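Budget for a second handheld gripper station, what would you cut?

Equipment Planning > Purchasing and Quotes

pangolin_shift
Posted April 19, 2020

We have one demonstration station running and approval in principle for a second. Both are for handheld gripper work, meaning an operator sits at the table with a gripper in each hand and performs the task directly. No arms at the table. The recordings go to the people who train the arm policies at Irkivetti.

Our quote from Trallari covers the extrusion, posts, one pair of grippers, two computers, bench supplies and cabling. The grippers are 41 percent of the total. Finance wants that total down before they will sign. My first thought was to drop the second computer and run both grippers into one machine. Second thought was to buy a lighter table. Lead time is 12 weeks either way.

What would you cut, and what would you leave alone?

m_ouali
Leave the computers alone. We tried one machine for both hands and lost samples whenever both streams peaked together. You can fix that with a better host controller, but by the time you've bought the card and spent the hours, the saving is small.

Cut the table. Any flat top of the right height will do if the rails and posts carry the load. Put the money into a spare gripper.

torquebudget
Disagree on the computers. Dropped samples on a shared host are nearly always a bus allocation problem. Put each gripper on its own controller, check the topology before you blame the CPU, and one tower handles both sides. I have run it that way on 3 stations. The second tower also costs you floor space, another power strip and another set of updates.

Agree on the table.

pangolin_shift
Floor space matters more than I made clear. The current station has its towers and supplies on the concrete behind the table, along with the cables, and that strip of floor is the reason the second station has to go against the other wall. If I could get the supplies up onto the posts I would gain a usable aisle. 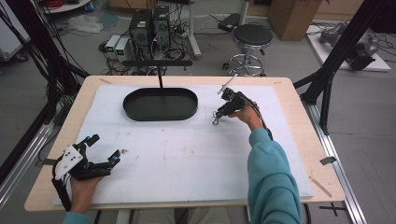 The other line I am unsure of is work surfaces. Foam board is cheap and gives a plain background, but it scuffs and marks. I have been treating it as a consumable and have no replacement rate to give finance. Does anyone track theirs?

Bakudent_Pieter
Pieter Hlongwane here, I do procurement for the Bakudent lab. We replace boards on appearance and buy them in packs of 17. Put it under operating costs, not capital. If you leave it in the equipment request, someone will ask for a depreciation schedule on foam board.

Get the cable line itemized as well. Our quote had cables as a lump sum, and more than 12 percent of it was lengths we never used. Measure each run from gripper to tower with the operator's arm at full reach, add slack, and order to that.

torquebudget
Seconding the cable measurement. Add strain relief at the wrist end. That connector takes the abuse, and a replacement lead is cheap next to a gripper sent back for repair.

m_ouali
On the shared host: fine, if you have someone who can diagnose bus topology. A station that needs an expert on call is not cheaper. The original post doesn't mention one.

torquebudget
It's a one-time setup. Write it down and lock the ports.

m_ouali
People move plugs.

pangolin_shift
We have one person who could do it, and she is booked until September. I will keep two towers in the request and list the single-host option as an alternate with its own price, so finance can see the difference.

Revised plan so far: plain table bought locally, two towers, supplies on a bracket, cables itemized, boards moved to operating. Spare gripper depends on what the table saves.

Has anyone had Trallari quote the frame without the top? Their form only offers the complete bench.

Bakudent_Pieter
Yes, but you have to email them. Ask for the Pangilinan frame as a parts order. The hardware kit is a separate line, so check that it's on there before you sign.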